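From: Poonam Malhotra
To: torndale-allotments list
Subject: Re: [torndale-allotments] Water butts, hose timetable and the lower path

Sushil Kandpal wrote:
> Poonam, could you put something on the list about the watering
> arrangements before June? I was down on Wednesday evening and three
> people wanted the bottom tap at once. Also the lower path is still soft
> by the compost bays and I nearly lost a boot. And has anyone decided
> what we do about the big tank? I thought it was going to be moved to
> the Fularcombe side but it is sitting where it was.
>
> Sushil
> plot 82

Sushil, thanks for writing. I'll take these in your order.

Taps. The bottom tap serves every plot from the lane down to the hedge, and the pressure drops badly if the top tap is running too. Last summer we had an informal split and it worked until the hot spell, when everyone came at six. I would like to try it again with actual times. Even-numbered plots on the bottom tap from five to seven in the evening, odd-numbered plots from seven until dark. Mornings stay open to anybody. If you are only filling a can, go ahead whenever you like, the times are for hoses.

Please don't leave a hose running while you go and do something else. Twice last year I found one going in an empty bed with the owner up at the gate talking. The meter is read quarterly and the bill is shared, so it comes out of all our rents.

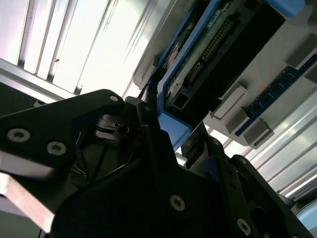

The hose reel by the bottom tap has been leaking at the swivel. Omprakash Khurana has taken it home and put in a new washer, and he says it will do for this season. It goes back on its bracket with the handle folded in. If it is left folded out the gate catches it, and I think that is how the last one broke.

The lower path. The soft patch comes from the ditch behind the compost bays, which backs up with leaves every spring. Johannes Zulu and I cleared the first part of it and got as far as the old pear tree. The rest needs two people with long-handled forks and one with a wheelbarrow, and it is a morning's work at most. I have a pile of wood chip coming from the tree people in Sullard, free, as long as we don't mind when it turns up. It will be tipped by the gate. Please take it to the path first. Once the path is done, whatever is left is for anyone who wants it.

Until then, come round by the top if you are carrying anything heavy.

The tank. It was going to be moved, and then we measured it. It is wider than the gap between the shed and the Fularcombe fence by 2 inches, so it would have to go over the fence or the shed would have to lose a corner board. Manju Vashisht thinks the board comes off easily enough and could go back on the same day. I'm less sure, the screws on that side are rusted solid. I have soaked them with oil and will try again. 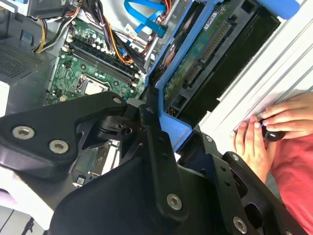

If the tank stays put I would like to run a second gutter to it from the back of the shed roof. At the moment only the front half of the roof drains anywhere useful and the rest goes straight into the nettles. The guttering would cost 80 dollars for the length we need, with brackets and a stop end. There is 618 in the kitty, so we can afford it, but I don't want to spend it without hearing from people. Reply to the list if you object. If I hear nothing by the end of the month I'll go ahead and order.

A few smaller things while I am writing.

The currants along the lane side are shared and always have been. Pick what you will eat that week. The netting is in the shed, rolled up behind the door, and needs two people to put on without tearing.

Somebody has left a tray of leek seedlings on the bench with no name on it. They are getting leggy. If they are spare, say so and they will be gone in a day.
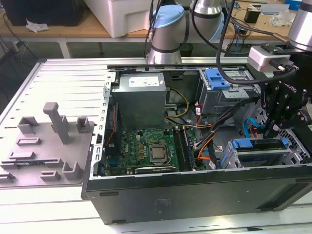 The padlock on the shed sticks when it has rained. Push the key in all the way, back it out a hair, then turn. Please don't force it, we are down to one spare key and Manju has that.

I have also had a question about the Hyvönen rye that Johannes grew on the end strip. He has seed left over and will bring it down in envelopes. It wants sowing in fall and it gets tall, over my shoulder last year, so don't put it on the south side of your neighbor's beans. He used it to rest a bed that had been in potatoes too long and then dug the stubble in. He didn't try to thresh much of it. The birds had a fair share.

Slugs are bad again. I have no new ideas - boards laid flat between the rows and turned over every morning is still what I do. Beer traps work but they stink by the third day.

Sushil, if you can spare a morning for the ditch, tell me which days suit and I'll see who else is free. Bring the other boots.

Poonam
plot 14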